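Giving up the second cup

I quit my afternoon coffee in March. I had been drinking 4 cups a day for most of my working life, the last one at 3:30, and I was waking up at two in the morning and lying there until the garbage trucks came down Benkirane Street.

My doctor, Nisreen Abu Hammour, didn't tell me to stop. She asked when I had the last cup and wrote down the answer. I went home and moved it to noon.

The first week was bad. I had a headache by four every day and I was short with people on the phone. I tried mint tea, which I don't like, and then plain hot water, which I like more than I expected. The second week the headache was gone by dinner. By the end of the month I was sleeping until almost six.

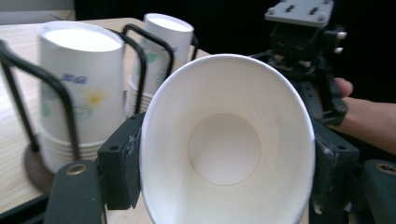 Gustside Walking Club – Member Pages

The other thing that changed was the walk. I used to sit down with the 3:30 cup, and without it I had a gap in the day, so I started going out. I take the path behind the library to the old mill and back, 40 minutes if the gate is open. If it's locked I go by the road and it takes longer. I don't carry anything except keys.

I did slip a few times. My sister was visiting and we stopped at Toleo for cake, and I had a large coffee at four without thinking about it. I was up until one reading an old mystery I had already read. The cake was good – lemon, a bit dry at the edges.

I still have two cups in the morning, both before eight if I can manage it. I grind the beans the night before so I don't wake the house. I've gone back to the dark roast because the light one tasted sour to me with milk.

The mill gate has a new padlock, by the way, so plan on the road until someone finds out who has the key.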